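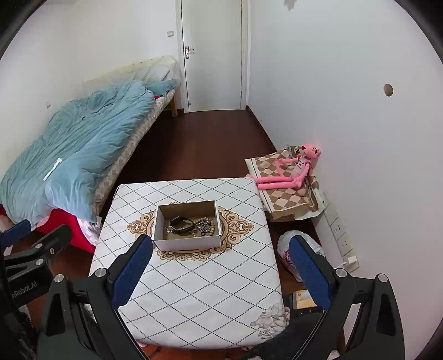

Jewellery sorting day returns to Starnilo house in October

Residents at the Starnilo shared house will be able to bring in unworn necklaces, watches and bracelets again this October, after the first sorting day drew more people than the organisers had planned for.

The day is run by Skanow, a small repair and reuse group that works from two rooms on the ground floor of the house. People hand over jewellery they no longer wear, and it is sorted, cleaned and either repaired, passed on or taken apart for its beads and clasps. Anyone who changes their mind can ask for a piece back on the same day.

In all, 27 people came to the first one. Skanow had set out chairs for 13.

"We thought it would be a few neighbours," said Dalva Araújo, who keeps the list of what comes in. "By eleven in the morning there was a queue on the stairs and I was writing names on the back of an envelope."

Everything starts in an open cardboard box on a small table. Chains, beads and wristbands go in together and are then separated by type. Tangled chains take the longest. They are laid on a flat surface, loosened with two sewing needles and a drop of baby oil, and washed afterwards in warm water with a little washing-up liquid. Strung beads are checked for worn thread and restrung if the thread has started to fray near the clasp.

Vilém Urban, a retired watch repairer who lives on the second floor, looks over anything with a battery or a buckle. He said most of the watches people bring in need only a new battery or strap, but that fitness bands are harder to deal with.

"The straps split and you can't always get the right one," he said. "If the band still charges, somebody will usually have it. If it doesn't, it goes in with the electrical recycling."

Skanow does not value jewellery and will not take items that the owner believes to be gold or to contain precious stones. Those should go to a jeweller. Earrings for pierced ears are accepted only if they are metal all the way through and can be boiled.

The sorting is done in an ordinary bedroom, with a single bed along one side and the table standing in the room. The group had asked for the use of the larger front room, but that is let to the Grumov language classes until the end of the year.
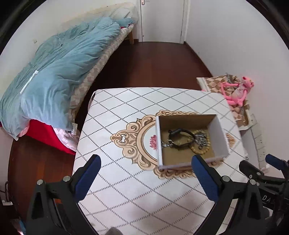 Issue 27, page 3

Arvo Vuorinen, who looks after room bookings at the house, said he had no objection to the bedroom being used again as long as the corridor was kept clear. Visitors in October will be asked to wait in the kitchen and will be called through two at a time.

There will be a few other changes. Each person will be given a paper bag with a number on it, and their things will stay in that bag until it is their turn at the table. At the first sorting day several pieces were mixed up, and one bracelet went home with the wrong owner. It was returned the same evening.

Skanow also wants people to untie ribbons and take off gift tags before they come. Old boxes and pouches are welcome if they are clean. Plain cardboard boxes without lids are the most useful, as they can be used for sorting and then flattened and stored.

Repaired pieces that are not claimed will be put out on a tray in the kitchen, where residents may help themselves. Loose beads go to the after-school craft group run by Tipene Te Moana, who has asked in particular for round beads in browns and yellows. The group is making curtain ties and has used up nearly all the beads it was given in spring.

A small charge will be made for new watch batteries. Restringing is free, though donations towards thread and clasps can be left in the tin by the door. The first day's donations paid for two reels of nylon thread and a pair of round-nosed pliers.

The doors will open at 10 am and the last items will be taken at 3 pm. The date will be put up on the noticeboard in the entrance hall once it has been agreed with the house. Anyone who would like to help with the sorting should speak to Dalva Araújo, or leave a note in the Skanow pigeonhole. No experience is needed for beads, but helpers working on chains should bring reading glasses if they use them.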